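Shopping baskets, handles and the weekly produce run

I have been shopping with a hand basket in place of a trolley since February, and I have ended up with more opinions on baskets than I expected. Some of them are written down here, mainly so that I can stop repeating them at work.

The background is simple. We are two people in a flat with a small fridge. A trolley holds far more than the fridge does, and when I used one I bought accordingly. The result was a drawer of soft courgettes every Thursday. A basket puts an upper limit on the volume of the shop and a second, lower limit on its weight. For fruit and vegetables the weight limit is normally reached first. For salad and bread it is the volume.

Weight

I put the basket on the kitchen scales when I got home for a few weeks (I own one, bought from a closing-down sale at a greengrocer's called Asa). Past 6 kg I start changing hands in the aisle, and the handle leaves a mark across the fingers. A bag of potatoes takes up a third of that before anything else goes in. I now buy potatoes separately, on foot, on a different day, and the basket is used for everything else.

The walk from the shop to my door takes 30 minutes if I go by the canal, so the contents go into a rucksack at the till. The loading order in the basket therefore matters twice. Whatever goes in first comes out last, and ends up at the top of the rucksack. This suits me badly, as the heavy things at the bottom of the basket would then sit on the soft things in the bag. My fix is to unload the basket in two goes: soft items are lifted out to one side, heavy items are packed, soft items go on top. It adds a little time at the till and I have not had a burst tomato for months.

Handles

There are two common arrangements. The first is a pair of handles, one hinged from each long side, which meet in the middle when lifted. The second is a single handle that swings right over. Pairs are steadier under load. They also fold outwards when you put the basket down, and if the shelf is close one of them will catch on the edge. Single handles lie flat against the rim and stay out of the way, but the basket tips if the load is off-centre.

Handle material makes more difference than I had assumed. Thin metal is strong and cleans easily. It is also narrow, and all the load goes through a strip across the fingers. Moulded plastic is wider and kinder to the hand, though the hinge is usually the part that fails. On my own basket one hinge has gone slack, and the handle on that side drops as soon as I let go. A wrap of cloth tape on the grip has helped with the fingers. It has done nothing for the hinge, which I will get round to.

One habit that has been useful: check both hinges before putting anything in. Lift the empty basket, give it a small shake, and listen. If it clicks on one side only, put it back on the stack and take the next.

Slots

Nearly all plastic baskets have perforated sides. The slots save weight and let grit and drips out, and that is fine in a shop. At home it means onion skins and soil on the worktop. I line the floor of mine with a tea towel when it is in use as a vegetable store, changed once a week. Paper works too, but it sticks to anything with water on it.

Small items are the other problem. Loose chillies and single cloves of garlic find the slots sooner or later. A paper bag is enough to hold them. Leafy stems also work their way through the side and snap when the basket is set down, so I lay bunches lengthways with the cut ends to the corner.

Where to put the basket down

I used to put it on the floor. The trouble with the floor is bending down for every item, and other people's feet. Some shops have a ledge in front of the produce, and a few have a rail at the right height. At Fudance, the larger of my two local shops, the produce is on wooden shelving and I stand the basket as close in as the aisle allows. Holding the handle upright with one hand and choosing with the other is the quickest method I have found. It keeps the opening clear, and a handle that flops across the rim will knock whatever you are trying to lower in.

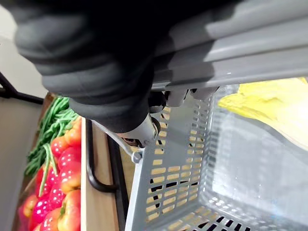
The light things are where I most often go wrong. Anything leafy or in a crinkly wrapper tends to get picked up early, as it is nearest the door, and then spends the rest of the trip being leaned on by carrots. The sensible route would be to walk to the far end first and work back. I manage this on perhaps half my visits. On the others I push the light item up into one corner, keep that corner for it, and build the heavy side opposite. The basket then hangs slightly crooked from the hand, which is tolerable for the length of a shop.

Costs

I kept the receipts for the first stretch of basket-only shopping. Fruit, vegetables and salad came to 139 pounds. I have no equivalent total from the trolley months, so there is no proper comparison to offer. What I can say is that the food bin is emptied less often and that the courgette drawer now contains onions.

Still to do

Replace or pin the slack hinge. The pin is a standard size according to the forum at Clustow, but the one I ordered was too short and went back.

Try a second, smaller basket for eggs and soft fruit. It would have to fit inside the first for storage, and I have not yet found two that nest without jamming.

Find out whether the Ametepe market stall on the corner minds people using their own baskets. Half the regulars seem to bring one, so I expect it is allowed, but I would like to ask before turning up with tape on the handle and a tea towel in the bottom.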